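Goltthorpe Three-Panel Packing Table
Product no. 2591
Issued by Drosico Fixtures, Packing and Counter Equipment

Overview

The Goltthorpe is a rectangular packing table for counters, lending desks and collection points where small goods are checked, sorted and placed in bags. The tabletop has a softly mottled surface in beige and cream with a marble-like pattern. Plain panels enclose it at the left, back and right, and the front is left open for the work.

The table is supplied to institutions that handle personal electronics in small lots, including school device programs, hotel lost-property desks and repair counters. It is also suited to general bag packing, where groceries, wrapped goods and boxed items must be grouped before they are handed over. An open tote bag may be kept toward the back of the tabletop while phones and other small articles are laid out ahead of it.

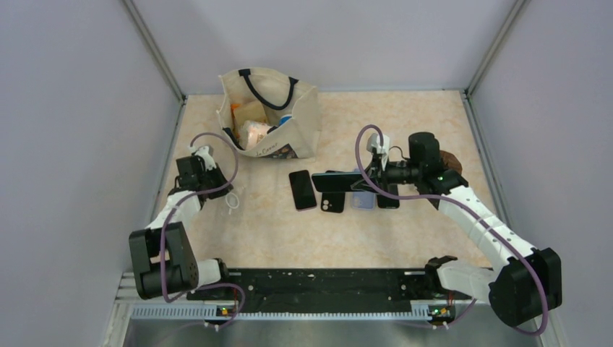 Surface and Panels

The mottled pattern is continuous across the working area. Dark articles, such as phones and phone cases, are easily found against the pale ground. The surface should be treated as a work surface only and should not be used for cutting or for hot containers.

The panels are finished in pale gray tones without print or texture. Gray metal corner posts mark the joints between the back panel and each side panel, and narrow metal edging follows the left and right sides of the tabletop. Labels and notices should be fixed to the outer faces of the panels so that the inner faces remain plain.

Panels are sold as a matched set of three. A single replacement panel may be ordered under the product number given above, with the letter L, B or R added for left, back or right.

Recommended Layout for Bag Packing

Customers frequently ask how the working area should be divided. Drosico recommends the following arrangement for a single open bag.

Place the bag at the back left, with its mouth open and its rear handle lowered behind the contents or over the rim. Boxed goods should go in first and stand against the rear of the bag. Soft or wrapped packages are placed in front of them, and rounded containers are set to one side where they will not press on the wrapping.

Phones and cases should remain on the tabletop until the larger goods have been settled. They should be laid flat in a row, and each should be checked against the packing slip before it is placed in the bag. Cases supplied separately from a phone should be entered on their own line.
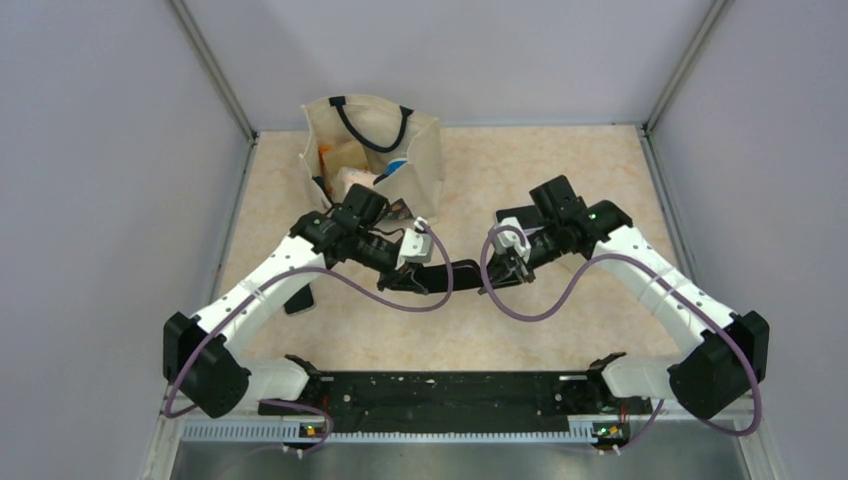 Goltthorpe table with open canvas tote at back left. Bag and contents not included.

Care

Wipe the tabletop with a soft, damp cloth at the close of each working day and dry it with a second cloth. Abrasive powders and scouring pads must not be used. The metal edging should be brushed clear of dust before the surface is wiped. Corner joints should be inspected twice a year; customers on the Price service plan receive one of these inspections in October.

Compatible Accessories

Mitov slip holder, clips to the outside of either side panel
Mitov bag stay, 2 per pack
Drosico cleaning cloths, 20 per pack
Replacement corner posts, sold in pairs

Ordering and Delivery

Orders are accepted from registered institutions and from trade customers with an open account. The table is delivered flat, with panels and corner posts packed separately. Assembly instructions are enclosed. A delivery charge of $55 applies to each table and is not refunded on returned goods.

Any damage to the tabletop or panels must be reported in writing before assembly begins. Parts that have been drilled, painted or otherwise altered cannot be accepted for exchange.

Page last revised 2025-07-11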